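Fri 12 December

Vasach Questions the Case for Replacing Office Ceiling Lights

Uston — Vasach, the tenant advice group, today asked landlords to slow down before ripping out working fluorescent lights in older office buildings. Owners of the Boateng building plan to swap 32 fixtures on one floor and pass the bill to tenants. Vasach has read the proposal and is not convinced.

The pitch promises calmer rooms and lower bills. It gives no readings taken at desk height, and it compares new fixtures with old tubes that were overdue for a change. A fair test would start with fresh tubes and clean covers. Long tubes under a white ceiling with shallow beams are a plain arrangement, and plenty of people have worked under it without complaint.

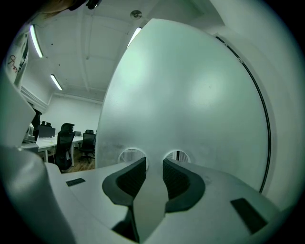
What Tenants Should Ask For

Vasach wants any lighting charge backed by 90 days of meter readings, before and after. It also wants a trial in a single room — one with people working in it — before the rest of the floor is touched. Savings worked out on paper should be labeled that way.

The group does not oppose new lighting. It opposes paying for it on the strength of a brochure.

Tenants can pick up a checklist at the Vasach desk, Room 4, Clatosau House, Uston. Written comments on the Boateng proposal will be accepted until July.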